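하얀색은 왜 하얗게 보일까?
어린이 과학 읽기 | 빛과 색
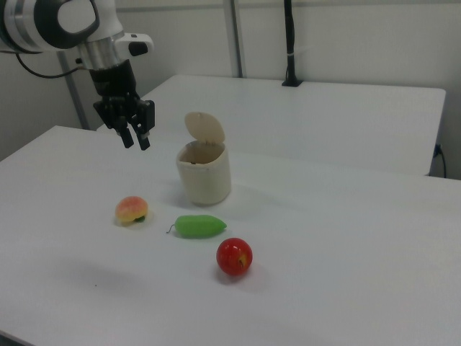
앞뒤로 놓인 하얀 탁자. 앞쪽 탁자의 그늘진 부분은 살짝 회색으로 보인다.

하얀 종이, 하얀 우유, 하얀 눈. 우리 둘레에는 하얀 것이 많습니다. 그런데 물감 통에서 흰색을 만들려고 여러 색을 섞어 본 적이 있나요? 빨강, 노랑, 파랑을 아무리 섞어도 흰색은 나오지 않습니다. 섞을수록 점점 어둡고 탁한 색이 됩니다. 그러면 흰색은 어디에서 올까요? 답을 알려면 먼저 빛을 알아야 합니다.

햇빛 속에는 여러 색이 들어 있어요

햇빛은 아무 색도 없는 것처럼 보입니다. 하지만 그 속에는 빨강, 주황, 노랑, 초록, 파랑, 보라 같은 여러 색의 빛이 함께 들어 있습니다. 비가 그친 뒤에 뜨는 무지개를 떠올려 보세요. 공기 중에 떠 있는 작은 물방울이 햇빛을 꺾어서 색깔별로 갈라놓은 것이 무지개입니다.

프리즘이라는 투명한 유리 조각도 같은 일을 합니다. 프리즘에 햇빛을 비추면 반대쪽으로 색색의 띠가 나옵니다. 색마다 꺾이는 정도가 조금씩 다르기 때문에 빛이 나뉘는 것입니다. 빨간빛은 조금 꺾이고 보랏빛은 많이 꺾입니다. 나뉜 빛을 다시 한곳에 모으면 흰빛으로 돌아옵니다.

물건의 색은 어떻게 정해질까요?

빛이 물건에 닿으면 일부는 물건 속으로 들어가 사라지고, 일부는 되돌아 나옵니다. 물건이 빛을 받아들이는 것을 흡수라고 하고, 되돌려 보내는 것을 반사라고 합니다. 우리 눈에 들어오는 것은 반사된 빛입니다.

잘 익은 토마토는 빨간빛을 주로 반사하고 나머지 색의 빛은 대부분 흡수합니다. 그래서 빨갛게 보입니다. 나뭇잎은 초록빛을 다른 색보다 많이 반사합니다. 하얀 물건은 어느 색이든 고루 반사합니다. 여러 색의 빛이 한꺼번에 눈에 들어오니까 우리는 그것을 흰색이라고 느낍니다. 검은 물건은 반대입니다. 거의 모든 빛을 흡수해서 눈으로 돌아오는 빛이 아주 적습니다.

물감을 섞으면 어두워지는 까닭도 여기에 있습니다. 물감은 저마다 어떤 색의 빛을 흡수합니다. 여러 물감을 섞으면 흡수되는 빛이 늘어나고, 눈에 돌아오는 빛은 줄어듭니다. 빛을 섞을 때는 거꾸로 점점 밝아집니다. 빨간빛, 초록빛, 파란빛을 알맞게 섞으면 흰빛이 됩니다. 텔레비전과 휴대 전화 화면도 이 세 가지 빛으로 흰색을 만듭니다.

거울과 종이는 무엇이 다를까요?

거울도 거의 모든 빛을 반사합니다. 그런데 거울은 하얗게 보이지 않고 우리 얼굴을 비춥니다. 거울의 겉면은 아주 매끄러워서 빛이 가지런하게 반사됩니다. 한 방향에서 온 빛은 한 방향으로 나갑니다. 이것을 정반사라고 합니다.

종이는 손으로 만지면 매끈하지만, 현미경으로 보면 가느다란 실 같은 것이 얽혀 있어 울퉁불퉁합니다. 빛이 닿으면 이쪽저쪽으로 흩어집니다. 이것을 난반사라고 합니다. 윤이 나지 않는 하얀 탁자나 하얀 벽도 빛을 이렇게 흩어 놓습니다. 그래서 어느 쪽에서 보아도 하얗고, 얼굴은 비치지 않습니다.

눈이 하얀 까닭도 비슷합니다. 눈송이는 얼음으로 되어 있고, 얼음은 투명합니다. 하지만 눈이 쌓이면 작은 얼음 알갱이와 그 사이의 공기가 수없이 겹칩니다. 빛은 알갱이에 부딪칠 때마다 방향을 바꾸다가 다시 밖으로 나옵니다. 투명한 얼음을 잘게 갈아 만든 빙수가 하얀 것도 마찬가지입니다. 설탕과 소금도 한 알씩 자세히 보면 투명한데, 모아 놓으면 하얗습니다.

그늘에서는 왜 회색이 될까요?

하얀 물건도 그늘에 있으면 회색으로 보일 때가 있습니다. 물건의 색이 바뀐 것은 아닙니다. 그늘에는 닿는 빛이 적으니까 반사되는 빛도 적습니다. 밝은 부분과 나란히 있으면 어두운 부분이 회색으로 보입니다. 그림을 그릴 때 하얀 컵의 그늘진 쪽을 연한 회색으로 칠하면 컵이 둥글게 보이는 것도 이 때문입니다.

해 질 무렵에는 하얀 벽이 주황빛을 띠기도 합니다. 벽은 닿은 빛을 그대로 돌려보내기 때문에, 주황빛이 오면 주황빛을 반사합니다. 하지만 우리는 그 벽을 여전히 하얀 벽이라고 생각합니다. 뇌가 둘레의 빛을 살펴서 색을 고쳐 보는 것입니다.

여름에는 왜 흰옷을 입을까요?

물건이 흡수한 빛은 대부분 열로 바뀝니다. 검은 옷은 햇빛을 많이 흡수해서 빨리 뜨거워집니다. 흰옷은 햇빛을 많이 반사해서 덜 뜨거워집니다. 햇볕이 뜨거운 지역에는 집의 벽과 지붕을 하얗게 칠한 마을도 있습니다.

해 보기: 색 팽이 돌리기

준비물: 하얀 두꺼운 종이, 컴퍼스, 색연필, 가위, 짧은 연필

1. 두꺼운 종이에 반지름이 6센티미터인 원을 그리고 오립니다. 가위를 쓸 때는 손을 조심하세요.
2. 원을 피자처럼 여섯 칸으로 나눕니다.
3. 칸마다 빨강, 주황, 노랑, 초록, 파랑, 보라를 차례대로 칠합니다.
4. 한가운데에 구멍을 뚫습니다. 어른에게 도와 달라고 하세요.
5. 구멍에 짧은 연필을 끼우고 밝은 곳에서 빠르게 돌립니다.

팽이가 빨리 돌면 눈은 칸을 하나하나 나누어 보지 못합니다. 여러 색이 섞여 연한 회색이나 누르스름한 흰색으로 보입니다. 색연필의 색은 빛의 색만큼 깨끗하지 않아서 새하얀 색은 잘 나오지 않습니다. 노랑을 연하게 칠했을 때와 진하게 칠했을 때 어떻게 다른지도 비교해 보세요.

낱말 풀이

흡수: 빛이 물건 속으로 들어가 사라지는 것
반사: 빛이 물건에 부딪쳐 되돌아 나오는 것
정반사: 매끄러운 면에서 빛이 가지런하게 반사되는 것
난반사: 거친 면에서 빛이 여러 방향으로 흩어지는 것
프리즘: 빛을 색깔별로 나누는 투명한 물체

글: 수비라 타누이
2019년 2월 2일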